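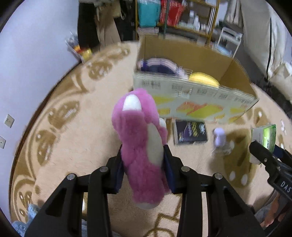
How do you get old smell out of plush toys before donating? Clearing out my daughters stuff, 47 soft toys so far, most of them sat in the basement since August. The pink one with the cream panel is the worst, and its short fur so I'm scared of it going all crunchy in the machine. The big cardboard box is for the drop off in Losenthorpe. Tags all cut off years ago. Help, need this done by the weekend
Melina Ververidis, 2021-11-07

2 answers

Bilal Darwish
Pillowcase, tie it shut, cold wash, gentle. No softener. Air dry, NOT the dryer, heat is what wrecks the fur. Brush with an old toothbrush while its still damp. Anything with a battery or a music thing inside, just wipe it by hand. Squeeze first to check for beans. Did a whole bag like this, one lost an eye but otherwise fine.

koller1415
baking soda in a trash bag, shake, leave overnite, vacuum. or call the drop off first, ours dosent even take plush anymore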